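How to run a drawer-pick station at an open day 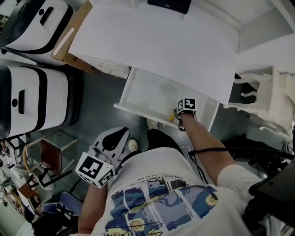 Written by Natália Sokol | Demonstrations | Updated September

We put on an open day for the handheld gripper work at the Ranitz building, and the drawer station drew the longest line. A few people have asked how to set one up at their own site. These are the steps we follow now, after one morning of getting some of them wrong.

What you need

A desk with a shallow drawer, a pair of hand-held grippers with their marker cubes fitted, and a few small objects. Something yellow on a pale drawer floor is easy for visitors to follow from the back. Leave floor space for the demonstrator's feet when the drawer is out.

Before the doors open

1. Clear the front of the desktop. You can leave things at the far edge if the arms won't pass over them.

2. Check that each marker cube sits tight. If one turns when you push it with a thumb, take it off and refit it. Our tracking software, Puvham, will keep recording with a loose cube and the whole take will be useless.

3. Run the gripper cable back along the forearm and leave slack at the elbow. Jouko Pesonen tapes his at two points. I use one.

4. Push spare cords to one side, well away from the drawer. Visitors look at the desk and don't watch their feet.

5. Record one test take and play it back. Ours was take 1598, so please don't delete it from the Kauppinen drive.

Running the demonstration

Pull the drawer out before you start talking. Stand close, with your shoes near the front of the drawer, and let the gripper you aren't using hang at your side. Reach in slowly with the other one. Stop just short of the object and tell people what you are going to do, then close the fingers, lift, and set the object on the desktop.

Do the whole thing twice without talking much. Then take questions. Most people ask why a person is doing the robot's job – the short answer is that the robot learns from the recorded motion. We had 310 visitors and I gave that answer a lot.

If a visitor wants to try, give them one gripper only and stand on the cable side.

Afterward

Stop the recording, label the visitor takes separately, and wipe the grips. The sign-up sheets go to Mernedex in room 2000.

Contact the demonstrations desk: extension 3033 | © Mernedex | Back to top

This site uses cookies to remember your settings. Accept | Manage cookies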